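August 2018

Second week of teaching the arms, and my shoulders have started to feel like they belong to an older woman. Bianca says I steer with my whole body. She's right. When I want the gripper to go left I lean left, and then I lean a bit more, as if the robot were a pinball table.

The job is a marker. Pick it up with one arm, pass it to the other, put it down. A toddler would do it while looking at something else. We need 200 good runs of it by the time I go back to Hinham, and tonight we have just over 100, if you're generous about what counts as good. Suryani is not generous. She went through my morning's work after lunch and threw out a whole batch for "hesitation." I told her I was thinking. She said the robot will learn to think in exactly the same spot, for exactly as long, forever.

So the afternoon went to not hesitating, and I dropped the marker instead. Bianca keeps the drops in a folder of their own, named after me.

What I can't get used to is the lack of feel. I close my hand and the gripper closes in there, behind the panel, and nothing comes back to tell me whether I've got hold of the thing or am squeezing air next to it. I've started watching the shadow on the table to judge height. Suryani does it too, and we were both a little embarrassed to find out.

Tried moving the arms by hand for a while, just pushing them along to the pose I wanted. Much nicer. You feel every joint, and the left one is stiffer than the right. But then my elbows are in all the recordings, so back to the controls I went.

Best run of the day came right before dinner, when I was hungry and had stopped caring. Smooth as anything. Suryani played it 2 times and said, "Do that." I'd love to.

Called home to Dorkemside after. Mom asked what I'd been doing all day and I said passing a pen from one hand to the other. Long silence – then she asked if they were paying me for it.
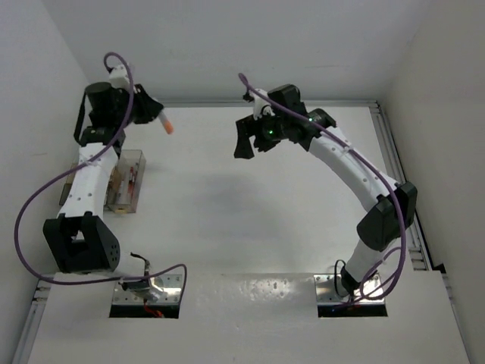 Anyway, they are, though not by the pen. Bed now. Bianca wants the morning slot, so I can sleep in until she breaks something.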